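Desk Peripherals Sorting Set (Drema)
README, last touched 15/10/2019

Quick notes so people stop emailing me the same things. Will tidy up later.

What it is
Pictures of computer mice being put away into tubs. Plus a smaller part with keyboards and cables, see folder list. 4,000 pictures in the mice part. All taken on the same few surfaces, all from close up. Made for the Drema project, which wants a decent record of ordinary desk stuff getting sorted, the kind of stuff that piles up in a drawer when an office moves.

Contact: Babatunde Nwosu

Where the mice came from
Leftovers from the Taklow office clear-out in April. Mostly wireless. Mostly black or white or something near white. A few have the upright vertical shape, most are the flat oval kind. No batteries in any of them, we pulled those before starting. Receivers were mostly missing when we got them and we did not go looking.

Some of the black ones are very hard to tell apart. Do not try to match them across sessions by looks only, use the item column in the sheet. Item numbers are on stickers underneath so you wont see them in most pictures.

How a session goes
Mice out on the surface, spread by hand, no pattern. Tub in the middle or close to it. They go in one at a time until the surface is clear, then tub gets tipped out and we start over. One session = 15 rounds, unless somebody needed the table. Sessions 9 and 11 are short for that reason — they are marked in the sheet, leave them out if you want even lengths.

Spread is meant to be messy. Some mice end up right against the tub, some on their side. We left them how they landed.

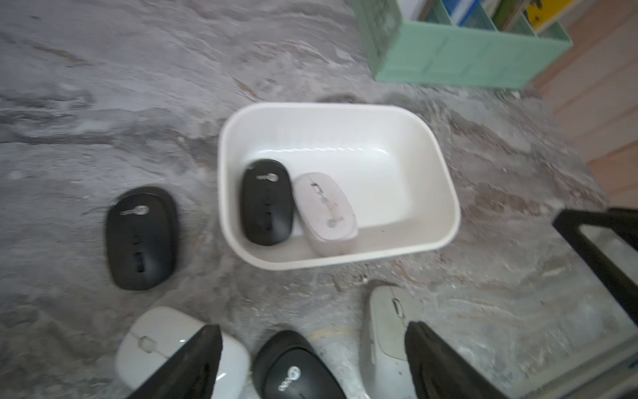

Labels are per picture, not per round. Each row says which items are in the tub, which are out, and a free text note if anything odd. In means fully over the rim and resting on the floor of the tub or on another mouse. Hanging on the rim counts as out. Leaning on another mouse inside counts as in, people keep asking.

Color column has only four values: black, white, pale, other. Pale covers off-white, cream and the pinkish ones. We tried splitting these and gave up, two people labeling the same mouse agreed maybe half the time. If color matters to you, do your own from the pictures.

Shape column: oval, vertical, other. Logos are not labeled. Scroll wheels not labeled either.

Tubs
White plastic in most sessions. The Haruna sessions used a clear one with a lid, lid always off. Tubs got wiped between sessions but not between rounds so expect specks and bits of grit on the bottom. Not labeled. The white ones blow out a bit under the overhead light, mostly the inside walls. We lowered the light after session 9 and it got better but not gone.

Surfaces
Gray marble pattern, plain beige, dark green cloth. The marble one gives trouble if you go by contrast, the darker streaks get picked up as edges next to black mice. Surface is a column in the sheet so you can filter.

Folders
mice_open — mice and tub, surface visible, the main part
mice_stack — same mice, tub filled past halfway, lots of overlap
kb_cables — keyboards and cables, unfinished, labels not checked
sheets — one csv per session plus the item list

Item list has shape, color, wireless yes/no, and a scuffs column that is only filled in for the Alotau batch. Blank does not mean no scuffs, it means noone looked.

Known problems
Item numbers swapped on two of the black ovals in session 11. Fixed in the sheet, not fixed in the old zip. If you have the old zip throw it out.

A few pictures have a mouse almost completly hidden behind something. We still list it as out if it was on the surface. If you need visible only, filter on the hidden column, anything above zero.

Dates in the csv files are wrong for the first session, clock was never set. Order is fine.

Use
Fine for research and teaching. Ask before putting it in a product. Please say which version you used.

To do
Finish kb_cables labels
Rename surface values so they match between csv files
Put the tub sizes in the item list, currently only on a piece of paper in my desk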